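Home | Diary | Older entries | Links | About me

March, late evening

I had big plans to be in bed by ten and instead I'm up writing about plates. Simulated plates! I spent the whole day on the house rules for the Gura kitchen set, the ones I've been promising since before the snow went, and I think I finally have a version I'd be willing to show the people over in Presov.

So the trouble started with the word "done." We have 3,000 episodes from the first batch, all kitchen stuff, and when I sat down with the labels this morning I found we'd been using two different ideas of success without ever saying so. In one half, an episode passes if the plate ends up where it should. In the other half the food has to still be on it. You can guess how well the numbers compare (they don't). I went and got a second coffee and then a third one.

My new rule says that if a dish is carrying something, the something counts. Tilt is allowed on the way, but there's a limit, and the limit gets written in the task file before anybody runs anything. I used to think that was fussy. Then I kept one episode open on my second screen all afternoon while I argued with myself about it, and I came around to fussy.

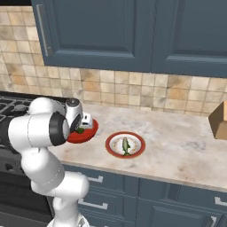 Red plate up on its edge, green thing still on it. The fish has its own plate.

I don't have a name for the green thing, by the way, and that turned into rule number two. Half our task files say "food," a bunch say "vegetable," and one says "snack," which I'm pretty sure was me in a mood. From now on every object gets one name, from one list, and if it isn't on the list you add it to the list first. Same for the plates. "The red plate" is fine until there's a white plate with a red rim right next to it, and then a lazy instruction could mean either one. I wrote "say rim if you mean rim" in the draft and I'm leaving it in, I like it.

The other thing I fought with was the gripper and the food. Moltside's old guide lets the fingers touch whatever is on the plate, and the Ccori one says no contact at all, ever, which throws out a ton of perfectly nice grasps. I went in between. Contact is okay if the task file says so, and if it doesn't say so the episode gets flagged and a person looks at it. More work for me, I know, I know.

Still not settled: what to do about seeds. I want 1,000 episodes held back that none of us tune on, with the seeds locked away where I can't peek either. I can already feel myself wanting to peek. Also there's no rule yet for how close to the stove counts as too close, and I'd like one before we ever try this on real hardware, where the burners get hot.

Tomorrow: relabel the first chunk, send the draft, buy cat litter. My neck hurts.

Contact | Copyright, all entries mine | Back to top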